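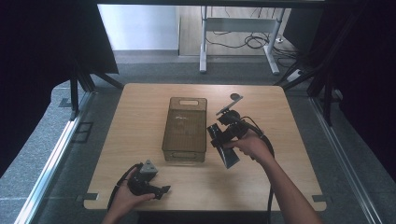

Pandell Automation Planning Department

FOR RELEASE May 24, 2018

Pandell Sets Equipment Budget Terms for Hand-Held Gripper Workstations

Pandell has completed its equipment plan for the next purchasing period and will buy hand-held gripper workstations ahead of any further robot arms. The plan was drawn up by the Automation Planning Department and covers the purchase, installation and upkeep of stations at which an operator works with a gripper in each hand to record handling tasks.

Each station is budgeted as one unit. The unit consists of 2 cabled grippers, a square wooden table, a section of low-pile carpet, aluminum rail, an overhead structure and black curtain panels. Test objects such as open plastic baskets are charged to consumables. Desks, power strips and general cabling stay with the facilities budget, as before.

The department compared offers from Fetirus and Özkan. Both suppliers were asked to quote for grippers with a trigger-style grip and exchangeable fingertips, and to list fingertips as a separate line. Earlier quotes had folded the tips into the price of the gripper, which made replacement costs hard to forecast. Fetirus was selected for the grippers. Özkan will supply the rail and the overhead structures.

Fetirus quoted $1,407 per gripper, excluding fingertips and cable. The plan allows a further $98 per gripper for spare cable. Table, curtains and carpet are capped at $2,000 per station, including delivery. Quotes above the cap go back to the supplier and are not carried over into contingency.

Cable routing was the subject of the longest review. In the present layout a cable leaves the gripper and passes over the near edge of the table, so the allowance covers enough length for the operator to reach the far side of the tabletop without pulling on the connector. Wireless grippers were considered in April and dropped from this round. Battery replacement could not be priced over the full service period, and the suppliers' charging equipment would have required extra bench space.

Recordings from the stations will be stored and indexed in Zendura, the department's internal task library. Storage is already funded and does not appear in the equipment plan. Sites that want additional storage should submit a separate request under the computing heading.

Purchasing rules for sites are as follows. Orders must be placed for complete stations. Grippers may be ordered singly only as replacements, with the serial number of the withdrawn unit on the form. Fingertips are to be ordered in matched sets. Floor space must be confirmed in writing before the rail is ordered, as cut lengths cannot be returned.

Robot arms remain in the long-range plan. The department will review the arm budget once the first stations have completed a full service period, using maintenance records and the actual rate of fingertip replacement.

Order forms and the station parts list are available from the Automation Planning Department. Supplier inquiries should be sent to Pandell Purchasing, marked "gripper stations."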